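Opinion > Equipment and Planning

Budget for the bench before the arm

July
By the Editorial Desk, Clindlow Review
Print this article | E-mail this article

Institutions preparing to purchase robot arms continue to begin with the wrong document. The supplier's quotation is placed at the head of the file, the arm is approved, and everything that must surround it is left to whatever remains in the maintenance budget. In our view this order should be reversed.

The experience of the Climton technical centre is instructive. Its plan provided for two arms and allowed 800 pounds for "fixtures and sundries". By the end of the first year the centre had placed 142 separate small orders for brackets, fasteners, holders and replacement finger pads. No single order required a signature above supervisor level, and the total was therefore never examined until the accounts were closed.

Simulation deserves a larger place in planning than it commonly receives. A department that models its bench before purchase can establish whether two grippers will be able to work within reach of one another, and where the uprights ought to stand.
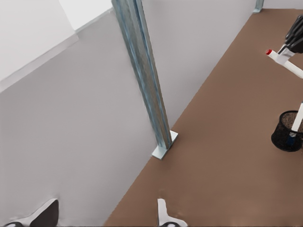 Simulated bench with metal post, mesh pen cup and a white stick held in a bracket by one gripper.

Matters of this kind cost little to settle on a screen. Moving a post after installation means a stopped bench, a fitter's visit and a fresh safety check. Climton paid 1,140 pounds for one such alteration, a sum greater than its whole allowance for fixtures.

It will be objected that modelling takes staff time, and that staff time is also money. The objection is fair. Smaller departments may not have a person able to do the work, and the Fleniria purchasing scheme, to which many of them belong, makes no provision for it. We would ask the scheme to amend its form before the next round. Fixtures, modelling and spares should each have a line of their own, covering the first 3 years of use, and no arm should be approved while any of those lines is blank.

Suppliers may find the change inconvenient. Farouk, whose quotations already list mounting parts separately, has shown that it can be done within the existing format.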